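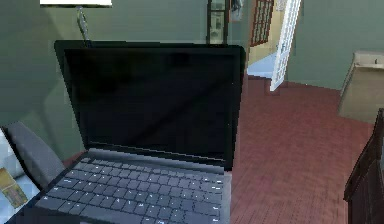
Subject: Re: [hitalent-birds] Swift boxes, and the October count
From: Nasrin Karimi
To: list

Parvaneh, all,

Sorry for slow reply, on a train with patchy signal so this will be in bits. Answers under your bits.

Parvaneh Khosravi wrote:

> Hello everyone. I've been through the swift sheets from the Hitalent
> terraces and there are a few things I can't square.
>
> 1. Sepehr has 15 boxes occupied on the north side, the sheet from
> Angelica says 16. Same week, same boxes as far as I can see. Which
> one goes in the report?

16. Angelica went back in the evening and got a bird going into the end box, the one over the bike shed. Sepehr did his in the middle of the day when you can stand there an hour and see nothing at all. He's fine with it, I asked him.

But please put a note in the table that the end box is one sighting only, no droppings, no chicks heard. Could have been a young bird having a look. They do that in July, bang on the front of a box and clear off again. I'd call it "probable" and leave it there.

> 2. Do we count the two boxes that had house sparrows in? They are
> down as "occupied" on one sheet and blank on the other.

Occupied, but sparrow. Separate column. We had this same muddle last year and I thought we'd fixed the form, evidently the old form is still going round. If anyone has the version with the green heading, bin it please. The right one has a box for SPECIES at the top of every line.

And no, we don't evict sparrows, before somebody asks. Nesting birds, leave them be, it's the law apart from anything else. If we want fewer sparrows in swift boxes then block the holes over winter and open them when the swifts come in, first week of May or so. Omar did it on the Majimbun Street ones with a bit of foam on string and it was a doddle. He only forgot one.

> 3. The total of screaming party records, I make it 1,826 birds over
> the season but that can't be individual birds, can it? It would be
> every swift in the county.

No no. That's bird-sightings added up. The same lot goes round and round the church every night and gets written down every night. Don't print 1,826 on its own, somebody at the paper will pick it up and we'll never hear the end of it. Use the highest single count, which was 40 over the Hisano allotments, and say that's the peak. Then next year's peak can be compared with it, provided people count from the same spots at the same sort of time. Which they won't, but we can ask.

Also how to count a party, as it came up at the last meeting. Wait until they come over tight together, count once, wait for the next pass, count again, write down the higher one. Don't add the passes up. I found two sheets where I'm nearly sure the passes had been added up and I've put a query in pencil on both.

> 4. Is anyone doing anything about calls? I was told the boxes at
> Flusa Road won't get taken without them and we are three summers in.

Yes well. Calls do help. Empty boxes on a wall with no colony near can sit there for years, the birds prospecting just don't notice them. You want it going early morning and again in the evening, late May through to mid July, speaker as close to the holes as you can get it. Not so loud the neighbours ring up. At Flusa Road the trouble is I think the tree as well — that big sycamore has put on a lot and they need a clear drop out of the hole, five metres if you can get it, and a clean run in. Last time I looked there were twigs right across the two left hand boxes. Could somebody with a key to the side gate have a look and say how bad it is now the leaves are coming off?

If it's bad I'd sooner move the boxes round to the east gable than start on the tree. Not the south side, they cook.

> 5. October count. Is it happening? I haven't seen a date.

Saturday, 7.30am, top car park. It's visible migration so not swifts obviously, they're long gone. Redwings, skylarks, finches, woodpigeons if the wind is kind to us. Light westerly is best up there, if it's thick fog we go home. Bring a clicker if you have one, and a flask. Omar is calling the birds, I'm writing down, so if you see something shout the number first and then the species, other way round I always lose the number.

Newcomers welcome. You don't need to know flight calls, you'll pick up redwing in ten mintues, it's a thin sort of "tseep" and once you've got it you hear it over the house at night as well.

Other things while I remember

— Angelica needs all the nest box sheets, including the ones with nothing on. A nil is a record. People keep throwing nils away.

— One grounded swift picked up in August, fed up and flown, ring number is with Sepehr. If you find one next summer dont throw it in the air. Shoebox, air holes, quiet, ring one of us.

— Ladder is still at Parvaneh's. I think. If not, who's got it?

Train's going into the tunnel, will send this when we come out. Draft of the report to me by the end of the week if you can, Parvaneh, and I'll do the map.

Nasrin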